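Last updated: July
Reading time: 2 min
Shares 200 · Comments 2

Desk Duty: what our robot club learned from tidying up

(Wait for the mics. Say hi. Thank Dastenell for the room.)

Okay, so hi everyone, I'm Samuele Valentini and I run the after-school robot club at Bárány with Anas Shawky. This year's project was called Zisora, and the whole assignment was one sentence long: clear the desk. The kids thought it would take an afternoon. It took most of the spring!

They started by driving the arm by hand, over and over, picking stuff up and putting it away. Every try got saved, good or bad. We ended up with 853 of them, and the kids went back and tossed the ones they couldn't stand to look at, which left 492.
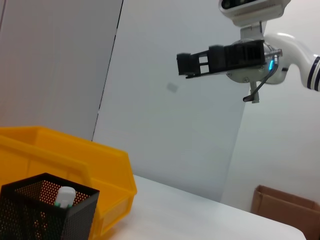

Ayuba Nartey wrote to us after the practice run of this talk and asked why we let beginners do the driving, when a coach could have made cleaner tries in half the time. Fair question, and I got it from parents too. My answer is that the driving is where they learn. You find out fast that your own hand does a hundred little things you never had to think about. (Pause, let people grab an imaginary pen.)

Next part is about picking the stuff. We had a big argument over what goes on the desk, and I mean big, there was a vote and then a second vote.

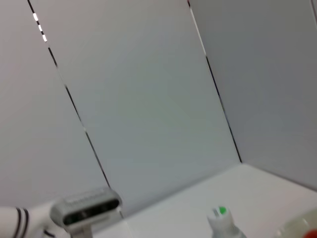 My rule for the club was to start with one easy thing and only add the next when the whole team was bored. The kids hated that rule, they wanted the full mess on day one. But a little white bottle with a bright green cap is a great first target, you can spot that green from anywhere, and you can talk about color before you get into shape or grip. Then we moved on to the hard stuff.

(Slow down here, I always rush this bit.)

Hard stuff means blur, clutter, and things that look alike. 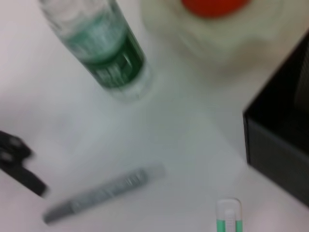 Notes by Samuele Valentini | Club coach, Zisora project

When the arm moves quick, a marker turns into a gray smear. The team's fix was simple: drive slower near the desk. Mahmoud wanted to fix it in code, and we let him try for two weeks, and he learned a ton. We still drive slower.

(Questions. Then remind them the sign-up sheet is by the door.)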